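[보도자료] 스투타나리, 소형 매점용 진열·포장 세트 '사일로(Silo)' 4월 출시

배포 즉시 보도 가능
문의: 스투타나리 홍보 담당

- 회의실, 탕비실, 대기실 등 한 평 남짓 공간용 간식 진열 세트
- 바구니, 트레이, 투명 음료 랙, 계단형 진열대로 구성
- 시범 운영처에서 진열품 1,604개 소진
- 초도 물량 816세트, 온라인 우선 판매

생활용품 기업 스투타나리(Stutanari)가 소형 매점과 사내 간식 코너를 위한 진열·포장 세트 '사일로(Silo)'를 4월에 내놓는다. 별도 매대 공사 없음. 책상 하나면 설치 끝. 기존에 쓰던 테이블 위에 그대로 올려 쓰는 방식이다.

사일로는 간식 코너를 운영하는 담당자들의 불편에서 출발했다. 과자는 봉지째 쌓여 있고, 음료는 뒤에 있는 게 안 보이고, 샌드위치는 밑에 깔려 모양이 망가진다. 정리해 두어도 점심시간 한 번이면 원래대로. 스투타나리는 이런 현장을 돌며 품목마다 자리를 정해 주는 쪽으로 방향을 잡았다. 큰 매대 하나를 새로 만드는 대신 작은 용기 여러 개를 조합한다.

세트 이름은 곡물 저장고를 뜻하는 영어 단어에서 따왔다. 종류별로 따로 담고, 필요한 만큼만 꺼낸다는 의미.

■ 담는 그릇부터 나눴다

구성품은 크게 두 갈래다. 하나는 등나무 느낌의 짜임 바구니, 다른 하나는 테두리가 있는 사각 트레이와 투명 아크릴 진열대다. 바구니는 원형과 타원형 두 가지. 원형은 샌드위치나 빵처럼 눌리면 곤란한 품목, 타원형은 낱개 포장 간식을 기대어 쌓는 용도로 권장한다. 트레이는 흰색과 크림색 중에서 선택할 수 있으며 색상 추가 계획은 아직 없다.

바구니 바닥에는 종이 깔개를 깔 수 있다. 깔개는 소모품으로 500매 묶음 별도 판매. 교체 주기는 매장 사정에 따라 다르지만 회사 측은 하루 한 번을 권한다. 바구니 자체는 물세척 가능하나 그늘에서 완전히 말린 뒤 사용해야 하며 식기세척기 사용은 권장하지 않는다.

투명 진열대는 음료용 2단 랙과 계단형 스탠드로 나뉜다. 계단형 스탠드는 선반이 비스듬하게 기울어 있어 납작한 포장 제품의 앞면이 손님 쪽을 향한다. 가격표 꽂이는 기본 구성에서 빠졌다. 시범 운영처에서 가격표 없이 쓰는 곳이 많았고, 필요한 곳은 이미 자체 양식이 있다는 의견이 다수였다. 옵션으로는 제공한다.

■ 테이블 하나에 간식부터 음료까지

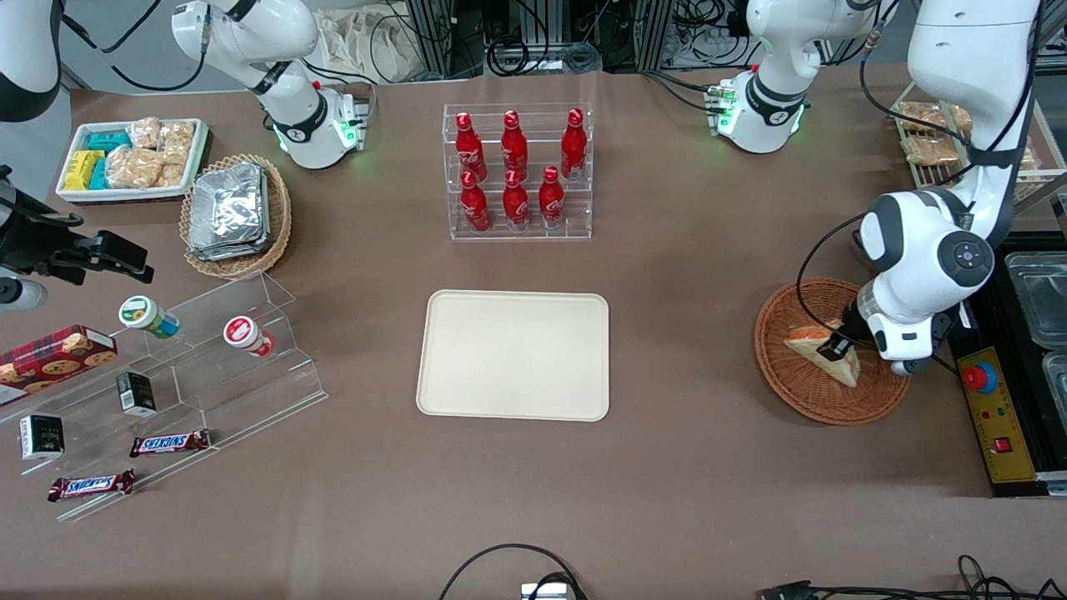
사일로 개발팀이 가장 오래 붙들고 있던 문제는 배치 순서였다. 같은 구성품이라도 무엇을 뒤에 두고 무엇을 앞에 두느냐에 따라 손이 가는 정도가 달라진다. 기본 배치안은 키가 큰 음료를 안쪽에 두고 낮은 용기를 앞으로 빼는 방식으로 정리됐다. 2단 투명 랙에 뒷줄 세 병, 앞줄 세 병을 올린 코카콜라처럼 앞뒤 높이가 다르면 뒷줄 병도 가려지지 않고 빨간 뚜껑까지 한눈에 들어온다. 쌀과자 봉지는 흰 트레이에 모으고 은박 포장 간식은 그 옆 타원 바구니로. 삼각 샌드위치는 둥근 바구니에 따로 담는다. 랙 바로 앞 크림색 트레이는 비워 두고, 고른 물건을 잠시 올려놓는 자리로 쓰면 된다.

빈 트레이에 대해서는 내부에서도 의견이 갈렸다고 한다. 진열 면적이 아깝다는 쪽과, 고른 물건 놓을 데가 없으면 결국 남의 과자 위에 올려 둔다는 쪽. 시범 운영 뒤 후자로 결론. 다만 품목이 많은 곳은 이 자리도 진열용으로 돌려 쓸 수 있다.

설명서에는 기본 배치안을 비롯해 벽면형, 양면형 배치 그림이 함께 들어간다. 양면형은 테이블 양쪽에서 집어 가는 경우로, 음료 랙을 가운데 두고 나머지를 바깥으로 돌린다. 이 경우 랙이 2개 필요하다.

■ 시범 운영 결과

스투타나리는 출시에 앞서 공유 오피스와 학원 휴게실, 소규모 숙박시설에서 사일로를 시범 운영했다. 기간 중 소진된 진열품은 총 1,604개. 과자류가 가장 많았고 음료, 샌드위치 순으로 집계됐다. 품목별 세부 수치는 운영처와의 협의에 따라 공개하지 않는다.

운영 담당자 설문에서는 '채워 넣을 때가 편하다'는 응답이 가장 많이 나왔다. 어느 칸이 비었는지 바로 보이기 때문에 재고표를 따로 들고 다니지 않아도 된다는 의견이다. 반면 트레이 높이가 조금 더 깊었으면 좋겠다, 바구니 끼리 포개지지 않아 보관할 때 자리를 차지한다는 지적도 있었다. 트레이 깊이는 출시 제품에 반영됐다. 바구니 포개기는 짜임 구조상 이번 제품에서는 어려워 다음 차수에서 검토한다.

샌드위치 등 냉장 식품은 상온 진열 시간을 반드시 지켜야 한다. 사일로에는 냉장 기능이 없다. 진열 시간은 식품 포장의 보관 기준을 따르고, 기준이 불분명한 제품은 진열하지 말 것. 설명서 첫 장에도 같은 내용을 넣었다.

■ 청소는 더스틱스, 포장은 가마타

이번 출시에는 협력사 2곳이 함께한다. 청소용품 브랜드 더스틱스(Dustix)는 아크릴 전용 마른 천을 공급한다. 투명 진열대는 손자국이 잘 보이는 만큼 세트마다 기본 동봉하기로 했다. 젖은 행주나 알코올 성분 세정제로 문지르면 표면이 뿌옇게 변할 수 있으니 주의. 과자 부스러기는 먼저 털어 내고 닦는 것이 좋다.

배송 상자는 포장재 업체 가마타(Kamata)가 맡았다. 완충재를 종이로 통일했고, 상자 안쪽 칸막이는 버리지 않고 서랍 정리용으로 다시 쓸 수 있게 재단선을 넣었다. 아크릴 제품은 보호 필름이 붙은 상태로 출고된다. 사용전 필름을 벗겨야 하며, 처음 보면 흐릿해 보이는 것은 필름 때문으로 불량이 아니다.

■ 판매 안내

초도 물량은 816세트. 스투타나리 온라인몰에서 우선 판매하고 이후 사무용품 매장으로 넓힌다. 오프라인 입점 시기는 미정이다. 기본 세트에는 원형 바구니, 타원형 바구니, 흰색 트레이, 크림색 트레이, 2단 음료 랙, 계단형 스탠드, 더스틱스 마른 천, 배치 설명서가 포함된다. 진열 식품과 음료는 포함되지 않는다.

구성품 낱개 구매도 가능하다. 다만 출시 직후에는 세트 주문을 먼저 출고하므로 낱개 주문은 배송이 늦어질 수 있다. 오후 2시 이전 결제 건은 당일 출고. 재고 소진시 예약 주문으로 자동 전환되며, 전환된 주문은 출고 전까지 취소할 수 있다.

법인 대량 주문은 별도 견적으로 진행한다. 공간 사진과 테이블 가로세로 길이를 보내면 배치안을 무료로 그려 준다. 도면은 없어도 됨. 테이블 높이도 함께 적어 주면 회신이 빨라진다. 학교와 공공시설은 세금계산서 발행 조건이 달라 사전 문의가 필요하다.

스투타나리 관계자는 "간식 코너는 누가 전담하는 일이 아니라 늘 뒤로 밀린다"며 "물건마다 자리가 있으면 채우는 사람도 집어 가는 사람도 덜 헤맨다. 현장 의견을 더 받아서 다음 차수에 넣겠다"고 말했다.

■ 스투타나리 소개

스투타나리는 사무실과 소형 매장용 정리·진열 용품을 만드는 회사다. 서랍 칸막이와 문구 트레이로 시작해 탕비실 용품으로 제품군을 넓혀 왔다. 사일로는 식품 진열을 염두에 두고 만든 첫 세트 제품이다.

제품 사양표와 고해상도 이미지는 홍보 담당 이메일로 요청하면 보내 준다. 체험용 세트 대여는 언론사에 한해 가능, 수량이 적어 신청 순서대로 발송한다. 반납 시 보호 필름은 다시 붙이지 않아도 된다.

끝.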